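Doblar toallas sobre la mesa blanca

5/18/21

Llevo unas semanas doblando la ropa en la mesa y ya no en la cama. Apunto cómo lo hago.

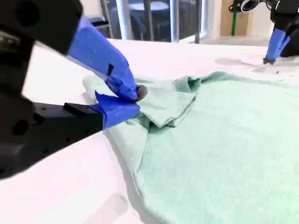

La mesa

La compré de segunda mano en Siltmont. Es blanca y mide 80 cm de fondo, suficiente para una toalla mediana si se deja colgar un poco por un lado. Antes doblaba encima de la colcha y los bordes nunca quedaban rectos. En una superficie dura se nota enseguida dónde hay una arruga.

Para las prendas verde claro va bien el blanco, porque el borde se distingue por la sombra que deja. Con las sábanas blancas cuesta más y las dejo para la mañana, con luz de la ventana.

Cómo doblo

Extiendo la tela y la aliso con la palma desde el centro hacia fuera. Luego cojo un borde, lo levanto y lo llevo sobre el resto. Casi siempre se forma un bulto justo detrás de donde se pellizca. Si es pequeño, lo aplasto al final. Si es grande, suelto y vuelvo a empezar, que se tarda menos que en arreglarlo a medio doblar.

Las toallas van en tres partes a lo largo y después por la mitad. Las camisetas de punto, con las mangas hacia dentro y en dos pliegues. No las enrollo. Lo probé en diciembre y al sacar una se deshacían las demás.

Dónde lo guardo

El armario del pasillo tiene baldas de 60 cm. Caben 2 montones por balda, con el lomo del pliegue hacia fuera. Khoa Khúc me recomendó separar los montones con unas cajas de tela de Jorlow, pero de momento no las he comprado. Las toallas de playa siguen en una bolsa encima del armario y ahí se van a quedar hasta el verano.

Me faltan por ordenar los trapos de cocina y un cajón entero de fundas de almohada, algunas sin pareja.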